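Switching to paper (sort of)

So I've been off my to-do app since January and I have thoughts! I used Telano for years, paid for it and everything, and at some point my list hit 1000 items. Some of them were from two apartments ago. One just said "lamp?" and I still have no idea.

What finally did it was a long weekend in Farkutstead with terrible phone signal. I bought a little notebook at the drugstore by the bus stop (60 pages, ugly cover, squeaky spiral) and wrote down only what I wanted to get done before lunch. Then I did it. Then I wrote another one. I got through more in that weekend than I had all month, and yes, I know half of it was laundry.

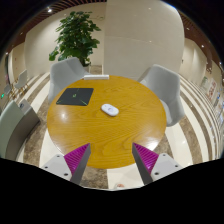 Round table, nice wood grain.

Anyway, my rules so far. One page per day, and when the page is full, it's full. Anything I copy over three times gets crossed out for good — this was hard with the Spanish lessons, but come on, I wasn't doing them. Groceries get their own page at the back, because I kept tearing out the wrong thing and standing in the store reading about my dentist.

I do still keep birthdays on my phone. I'm not a monster, and I'd forget every single one.

The notebook is almost gone now and I'm looking at the Obeidat ones with the dotted pages. The shop wants 36 dollars for a pack of three, though, which seems like a lot for paper I'm going to write "buy sponges" on. If anyone knows a cheaper one that lies flat, tell me in the comments! Lined is fine too. I just can't do another squeaky spiral.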